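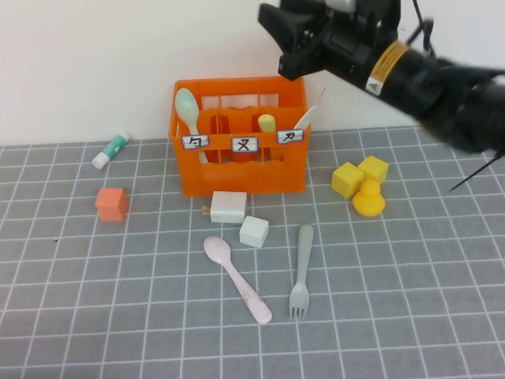 From: Edith Restrepo
To: Tallari members' list
Date: Friday, April 13, 2018
Subject: Re: Visit to Skurex — who went and was it any use?

Walter Benavides wrote:

> I couldn't get the time off for the Skurex visit. Could someone who
> went write a few lines for the list? I'd like to know:
> what the arm was doing, whether it was running by itself or being
> driven by someone, and whether they would let us bring the evening
> class. Also what they charge, if they charge.
>
> I went to their open day two years ago and it was mostly slides.
>
> Walter

Walter, all,

It was better than slides. Six of us went in the end. Parking is behind the Arriaga building and you walk back round to the front, as the rear door is kept locked. Allow ten minutes for signing in.

Ulises Grajales met us and gave a short talk, then took us through to the room with the sorting bench. The task they were showing is tidying a table. There is one black arm with a two-way gripper control (open and close, nothing cleverer than that), a grey mat with a white grid on it, and an orange plastic caddy against the wall with compartments for cutlery and the like. The loose things on the mat were a pink spoon, a grey fork, a glue stick, a few coloured blocks and a small yellow rubber duck. The caddy has labels on the front with Bopomofo characters on them, one of them ㄅ and one ㄉ. Milagros asked whether the arm reads the labels. It doesn't. The instruction is typed in by the operator and names the object and where it should go.

To your second question, it was both. For the first half hour Ulises drove it by hand from a second, smaller arm and let two of us have a go. Abelardo picked up the fork on his third try and I dropped the spoon twice. It is harder than it looks, mainly because you judge the height wrongly. After that they switched to the trained program and we stood back behind the line.

Run by itself it is slow. It took most of a minute to move one block, with a long pause above the block before it went down. The cubes went well. The spoon was poor, as it lies nearly flat and the fingers tended to close just over the top of it. The duck was picked up once by the head and once not at all. Ulises was quite open about this and said the success rate on cutlery is well below the rate on blocks, and that he would sooner show us a bad run than pick the good ones.

Some figures, for those who asked me beforehand. The present program was trained on 2,865 recorded runs, all done by hand at that same bench. They collect about 300 in a good week. Each new object gets 20 runs to begin with, and they then look at whether it is worth doing more. I asked if it would work on a different table and the answer was no, or at least they would not promise it. Moving the lamp was enough to upset it last year.

Safety: there is a stop button on the bench and another by the door. We were asked to keep sleeves rolled and lanyards off. The yellow warning label on the arm is to be taken seriously even when it is standing still — Ulises said it can start again without much notice if the program is only paused.

On the evening class, yes, they would have us, but in groups of no more than eight, and no one under 16. There is no charge. They would like the names a week ahead. They are closed to visitors for most of August, so either we go before then or leave it until the autumn. I would rather go before. If you want to come, reply to me and not to the whole list, please, and say which evenings you can't do.

Milagros has the handout and will bring copies to the next meeting. It covers the hand-driving setup and gives the wiring for the gripper, but leaves out the software. I have asked whether we may have the parts list as well. Abelardo thinks a smaller version could be built on the old Rolton base in our store cupboard, if the shoulder joint is still sound. I have my doubts about that joint. He is going to take the cover off and report back.

One more thing, a grey scarf was left in the signing-in area and Ulises has it at the desk. It isn't mine or Milagros's.

Edith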